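Zevent Opens Clesdale Site for Demonstration of Robotic Parts Handling

CLESDALE, 2020-07-17 - Zevent today announced that it has held its first open day at the Clesdale assembly site, where visitors were shown robotic handling of metal connector parts. The event was hosted jointly with Arnadix, which is responsible for the training program behind the work.

The company received 284 visitors during the day, among them customers, suppliers, local employers and students from the Te Moana technical program. Guests were taken through the site in groups of 16 and were given time at the demonstration station to put questions to the engineering staff.

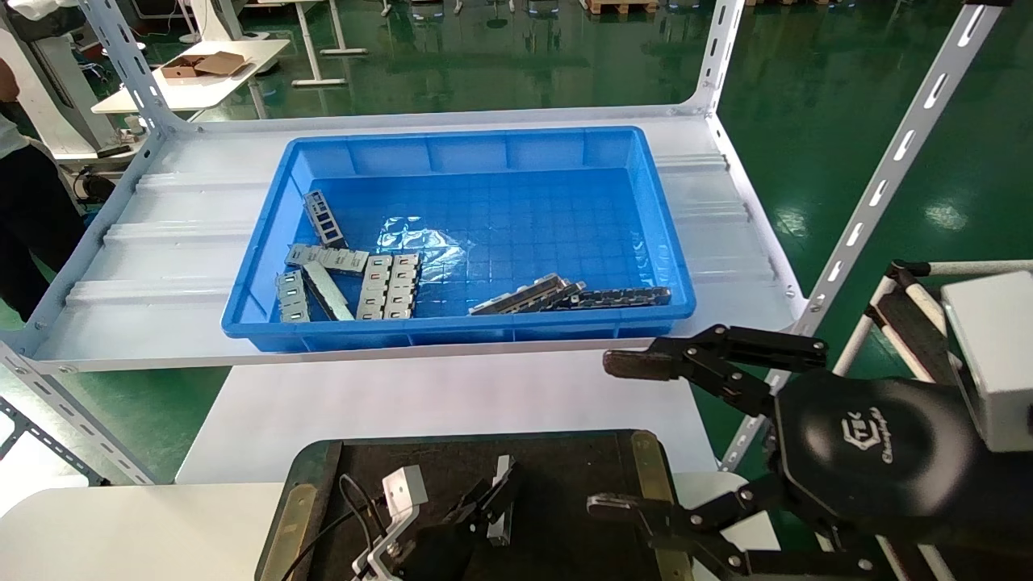
The demonstration addressed a task that is still done by hand in many plants: taking small metal parts of different shapes out of a tray. Connector cages, flat stamped pieces and long narrow bars can come to rest at any angle, and one part often lies across another. Zevent has chosen to work with multi-finger grippers for this purpose and is studying how the same hand can be used for several kinds of part without a change of tooling.

Zevent and Arnadix have been working together at Clesdale since February. The current phase of the project covers 2 workstations and will continue until the end of the year. Results will be shared with participating suppliers before any decision is made on wider use - including possible use at the Te Moana site.

The Clesdale site covers 600 square meters of assembly and test space. Zevent intends to hold a second open day for schools and training providers, and details will be published on the company website once arrangements are complete.

Organizations wishing to arrange a group visit may apply in writing to the Zevent communications office in Clesdale. Closed-toe shoes are required in all work areas.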